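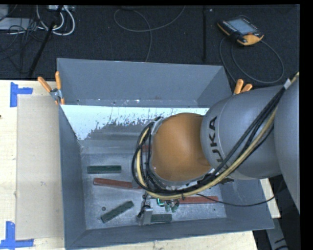

Why does a bin-picking program try the same block again after it has already failed? Because the planner scores every grasp from a fresh view of the bin, and if nothing has moved, the best score is still the same block.

Ayman Nassar had explained this to visitors many times, and he was tired of hearing himself. At Hourani he was the one who wrote the planner. It was called Nellel, and it ran on the big KUKA in the test room, between a vision program called Flada and a great heap of old scripts which he did not like to open.

At five in the evening the log said attempt 698. The target was a green block. The arm went into the bin, stopped, and came up again to its waiting place. Gripper closed, width zero, nothing held.

"Again," said Ayman, and the arm went again, although not for him.

He could add a penalty. Each failed grasp would make the next one at the same place less attractive. He had written this in March, in one branch, and had taken it out because then the planner became shy. It left good blocks lying because of one bad try, and finally it left all of them and reported that the bin was empty.

He looked at the point cloud from Flada on his screen. The block was there, but its upper side had a hole in the data, where the surface gave a reflection. Nellel filled such holes with a flat surface. He had decided this himself, two years ago, in one afternoon. The flat surface was 17 millimetres too high.

So the fingers had been closing, with great care and very exactly, on the air.

He changed one function. Where there was a hole, the planner must now say that it did not know, and ask for a second view from the other side. It took him longer to choose the name of the function than to write it. He called it ask_again, then he felt this was too sad, and called it second_view.

The building was quiet when he started the run. He meant to watch ten attempts and go home to his soup. At attempt 942 his telephone rang, and it was his mother, who wanted to know if he had eaten.

"I am waiting for something," he said.

"You said this also yesterday."

The arm went down into the bin. He held the telephone against his shoulder and watched the width on the screen.

"Mama," he said, "ask me again in one minute."

Hourani Stories, a small page for short fiction. Contact: the editor, Pumum Press. © Pumum Press. Back to top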